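Monday, March 5, 2018

ok so I moved. finally. Temer to Islow, 2,000 miles, and I want to get this down before I forget how dumb I was about it

1/ get three quotes. I got one. The first guy sounded nice on the phone and that was my whole process

2/ the quote was by weight. I guessed my weight. do not guess your weight. books are heavy, pans are heavy, the box of cables I haven't opened in 3 years is heavy

3/ final bill came in $1,000 over. one thousand. I ate cereal for most of January

4/ went with Holanda Van Lines. Crew was great, no complaints, nothing broke. The office though – five calls to get a delivery window and then they missed it

5/ stuff I wish I'd sold first: the couch, both bookcases, the treadmill (lol). Cheaper to buy used once you get there. Islow is full of people giving away couches

6/ small boxes go inside bigger boxes. Sounds obvious. I shipped so much air

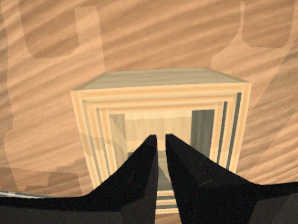 Wata Storage replied that half their customers pay to store things they end up throwing out, so do the purge before you book the truck and get the quote after. Yep. Wish I'd had that tip back in the fall

7/ label the SIDES. not the tops. tops are useless once theyre stacked

8/ one bag stays with you the whole time. Chargers, meds, toilet paper, a knife for the tape, sheets. I packed the sheets in the truck and slept on coats for 5 nights

9/ change your address before you go. Post office, bank, insurance, the dentist. I forgot the insurance and teh new card went to my old place – still trying to get it back

10/ read the part of the contract about stairs. There is a stairs fee. There is also a long walk fee if the truck cant park close. I had both

11/ tip in cash, have it ready, dont be the person running to the ATM while four guys wait by the truck

if you've done Temer to Islow for less than I paid please don't tell me. ok maybe tell me

adding one more – measure the new front door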